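Work and Automation: Course Handout, Unit 3
Piece Picking and the People Around It

Instructor: Gunhild Eyvindsson
Reading to complete before the session: the Mallside case file, parts 2 and 3

Scope of this unit

The previous unit dealt with machines that repeat one fixed motion. This unit concerns a harder kind of task, in which an arm must reach into a container, find an item, and take hold of it. In trade language this is called piece picking or bin picking. Until recently it was regarded as work that would remain with people, as the items vary and the container hides part of what is inside it.

Students should be able to explain by the end of the unit why a cardboard box is a difficult workplace for a machine, which duties move from one employee to another when such a machine is brought in, and what an employer owes to the staff during the change.

1. The task

A person who reaches into a box does several things without noticing them. The hand bends around a flap. The fingers feel the wall before they press on it. If the item rolls, the hand follows. An arm with a parallel gripper has two fingers that close toward each other, and it has to be brought in from above at a suitable angle, with enough room on both sides of the item for the fingers to pass.

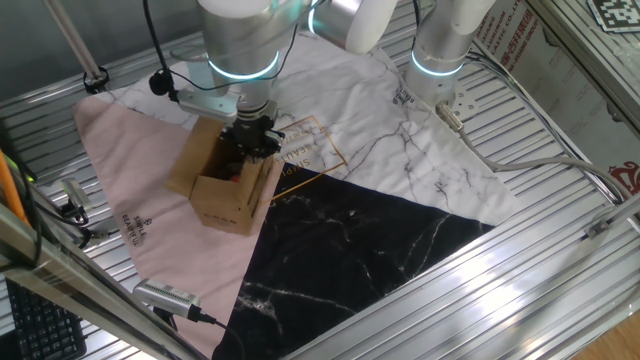
Three sources of difficulty should be kept apart in written work. The first is reach: the wrist and whatever is mounted on it must clear the rim of the box. The second is sight. The walls cast shadows, and the gripper itself hides the item at the moment when a clear view matters most. The third is contact. Cardboard gives way, flaps move, and a light box may shift when it is touched.

Each of these may be eased by engineering or by changing how people prepare the work. Employers often choose the second course, as it is cheaper at the start. The cost then appears in somebody's working day, and it seldom appears in the project budget.

2. The Mallside case

Gitton operates a packing site at Mallside with 58 employees on the day shift. Before the change, pickers took items from opened cartons and placed them in customer orders. The company introduced picking arms on one line in June and left the other lines as they were.

Management's notice to staff described the arms as a help with repetitive work. The notice did not say who would open the cartons. Under the old arrangement each picker opened a carton when it was needed and folded the flaps to suit the next few minutes of work. Under the new one, flaps had to be folded back fully before the carton reached the arm, and the duty passed to the receiving area, where it had never been counted as a task.

Rosaura Chambi, who led the receiving team, recorded 900 cartons prepared in this way over the first 2 weeks. No time had been set aside for them. Her record is reprinted in part 2 of the case file and should be read closely – it is the only document in the file written by someone doing the work.

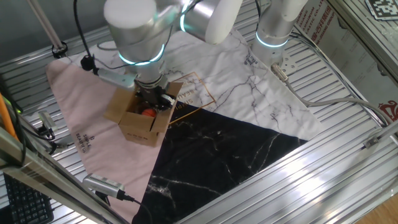

Pickers on the automated line were given a new title, cell attendant. Their duties were to clear stopped arms, replace cartons, and report items that the arms could not take. Junaid Ansari, one of the first attendants, told the site meeting that the work was lighter on the back and harder on the attention. He could no longer set his own pace, and a stop might come at any moment or not for a long while. Pay for the position was unchanged for the first 3 months, and the question of grading was postponed.

3. Points of analysis

Displaced work. A task that leaves one station may arrive at another. Students should trace each duty from its old place to its new one before making any statement about savings.

Skill. The pickers' knowledge of cartons and items did not lose its value. Attendants used it to judge why an arm had stopped. It was, however, no longer named in the job description, and this affects both pay and training.

Voice. Etenesh Negash, the employee representative, asked that attendants be present when settings on the line were reviewed. The request was granted for reviews held before 3 p.m. Later reviews went ahead without them.

Safety. Entry to the cell, stopping procedures, and responsibility for restart must be written down and taught before production begins. The Mallside procedure is in part 3.

4. Assignment

Write a memorandum to the site manager, Pongsak Limsakul, of no more than 900 words. Choose one duty that changed at Mallside and recommend how it should be staffed, timed, and graded. Refer to the case file by part and paragraph. Memoranda that treat only the machine, or only the pay question, will be returned for revision.

Students who have worked in a comparable setting may write on that workplace, with the instructor's approval – names of coworkers should be removed.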